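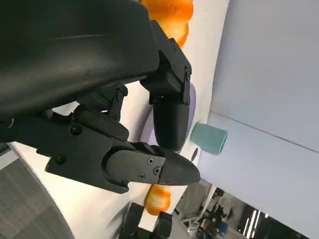 Two fingers of the hand over a plate, with oranges and a teal cup on the table.

Tabletop Handling Rules: Frequently Asked Questions

Who do these rules apply to?
Anyone who runs, resets or stands within reach of a multi-finger hand at the Illik or Illen sites. Visitors follow them too and must stay with a trained operator.

What may go on the table?
Dishes, cups, fruit and other light household items from the approved list. Glass, knives and anything with liquid in it need a separate sign-off. Put back only what the task sheet calls for.

Can I reach in to move an object while the hand is stopped?
Only after you press pause and the status light turns solid. A hand that is holding still may be waiting for its next command. If the object is under or between the fingers, cut motor power first.

How often are the fingertips checked?
At the start of each shift and after any hard contact with the table or a dish. Look at the cover plate screws on the flat fingertip. If one is loose or missing, tag the hand and take it out of service. Do not tighten screws with the power on.

Do I need to clean between tasks?
Yes, if food was handled. Wipe the fingertips and the tabletop with the cleaner supplied. Fruit used in handling tasks is not to be eaten afterward. Fruit bins are emptied every Friday.

How many people have to be present?
2 for any session with both arms powered. One of them stays at the stop button and does nothing else.

What do I do if something is dropped or broken?
Stop the arm, clear the floor, then fill out Form 743 before restarting. A dropped orange still counts.

Does my training from the Jõgi site carry over?
Partly. You can skip the general safety module, but the Wititz hand module is required here. It has 13 short sections and takes almost 2 hours.

When will the rules be updated?
The next revision is planned for December. Send comments to Mesfin Beyene at the Illik safety desk.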